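Aufräumen lassen

Eigentlich wollte ich im Mai gar nicht mehr auf Veranstaltungen gehen, bei denen das Wort »Zukunft« auf der Einladung steht. Kwaku Ansah hat mich dann doch überredet. Er kennt jemanden bei Mesance, und Mesance hatte Tag der offenen Tür, mit Kaffee, Brezeln und einem Roboter, der Spielzeug aufräumt. Ich habe zwei Kinder. Man kann sich vorstellen, womit er mich gekriegt hat.

Die Firma sitzt hinten im Gewerbepark, dort, wo früher der Fliesenhandel war. Parkplätze keine, dafür ein Aufsteller mit Pfeil, der auf eine Hecke zeigte. Am Eingang bekam ich einen Aufkleber mit meinem Vornamen und eine Mappe. In der Mappe steht, das System heiße Mistus, es lerne »aus der Vorführung durch den Menschen« und sei »für unstrukturierte Umgebungen geeignet«. Mein Wohnzimmer ist eine unstrukturierte Umgebung. Ich war also gespannt, das gebe ich zu.

Vorgeführt hat das Ganze Ashraful Navaratnam, ein ruhiger Mann, der als Einziger an diesem Vormittag nicht geredet hat wie ein Prospekt. Er hat erklärt, dass sie den Arm 400 Mal von Hand geführt haben, immer dieselbe Aufgabe: Stein greifen, rüber zur Kiste, loslassen. Aus diesen Aufzeichnungen lernt das Programm dann, wie es allein geht. Wie lange das gedauert habe, wollte eine Frau neben mir wissen. 19 Tage, mit Pausen. Sie hat geschluckt und nichts mehr gefragt. Ich habe im Kopf überschlagen, wie oft meine Tochter in 19 Tagen ihr Zimmer aufräumt, und bin auf ein Ergebnis gekommen, das für den Roboter spricht. Aber für 400 Mal selber machen hätte ich das Zimmer auch 400 Mal aufgeräumt gehabt.

Dann lief der erste Durchgang. Der Arm fährt los, hält an, überlegt (so sieht es jedenfalls aus), fährt ein Stück zurück und greift. Beim ersten Stein ging es daneben. Beim zweiten auch. Der dritte saß, und es wurde geklatscht, was ich schon bei Flugzeuglandungen nicht mitmache. Danach lief es besser, das muss man fairerweise sagen. Fünf Steine am Stück ohne Fehler, einer davon ziemlich schräg gegriffen, und trotzdem kam er an.
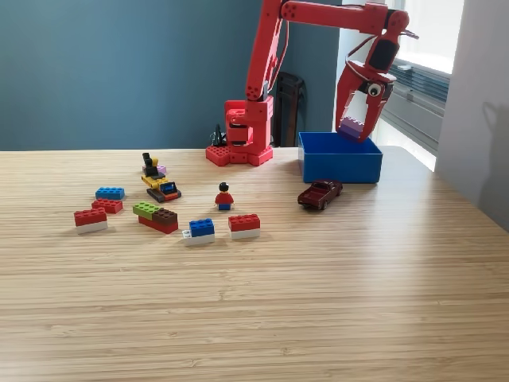
Was mich gestört hat, war das Tempo. Für acht Steine hat der Arm so lange gebraucht, dass ich mir zwischendurch einen zweiten Kaffee geholt habe und zurück war, bevor er fertig war. Kwaku fand das kleinlich. Nachts sei es doch egal, wie lange so ein Gerät braucht. Da ist etwas dran, nur möchte ich nachts nicht neben einem surrenden Motor schlafen, der im Nebenzimmer Lego sortiert.

Gefragt habe ich dann auch noch etwas, nämlich was passiert, wenn statt eines Steins eine angebissene Reiswaffel herumliegt. Der Herr vom Vertrieb sprach von einem »spannenden Anwendungsfall«. Navaratnam sagte: Das haben wir nicht trainiert. Die Antwort hat mir gefallen. Auch das mit dem Licht hat er von sich aus erzählt: Wenn draußen Wolken aufziehen, greift der Arm schlechter, und sie lassen deswegen manchmal die Jalousie ganz runter. In der Mappe steht davon kein Wort.

Im Herbst soll es einen Versuch in einer Kita in Notaswood geben, mit echten Kindern und echter Unordnung. Da würde ich gern zuschauen, am liebsten von weiter hinten. Bis dahin bleibe ich bei meiner Meinung, dass man so etwas als Forschung zeigen soll und bitte nicht als Haushaltshilfe. Einen Preis wollte übrigens keiner nennen.

Die Brezeln waren gut. Kwaku hat sich für den Newsletter eingetragen, ich nicht.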